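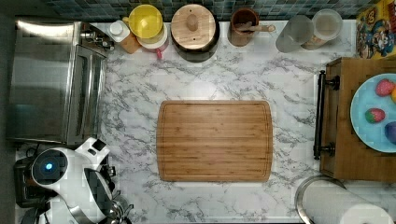
The Kudton club kitchen, chopping board in pride of place

I've been meaning to write up our robot arm club for weeks, and tonight I've finally got a cup of tea and a free evening, so off we go!

We meet on Sunday afternoons in Kudton and our project this term is called Tremis. The idea is easy to say and horribly fiddly to do: a kitchen helper that can pick things up from one spot on a worktop and set them down neatly in another. We've entered it for the Vigfúsdóttir Cup, the student contest over in Pludport, where each team gets up to 40 minutes at the counter and the judges can ask for the items in any order they like. Cruel, but I love it.

Most of my own work so far has been on the toy food. Strawberries are my favourites (they sit on a light blue plate on the wooden tray), and they're awkward little things, all slope and no flat sides. I've written a grip routine for them and rewritten it twice. The chopping board is where everything is meant to end up, and it has a groove running round just inside the edge, so a strawberry put down too near the side can tip into it. We now aim 30 millimetres further in.

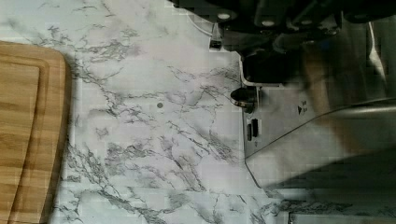
2 min read

Since the last post we've moved on to the wrist camera, and I'm having a brilliant time with it. So much of what it sees is marble! All those grey veins are lovely to look at and a pain for our edge finder, which keeps deciding that a dark squiggle is the side of the board. The real edge is a nice smooth curve at the corner, so we're teaching it to look for that first and ignore anything crackly.

The shiny metal is next on the list. Steel throws back bits of the counter and muddles our depth guesses — my plan is to mask out the appliances altogether and see how far that gets us.

We've sorted 2,913 camera stills by hand, mostly over crisps. I'd hoped to stop at 2,000, but the strawberries needed more. Next job is the purple one, and after that I want to try the yellow one too.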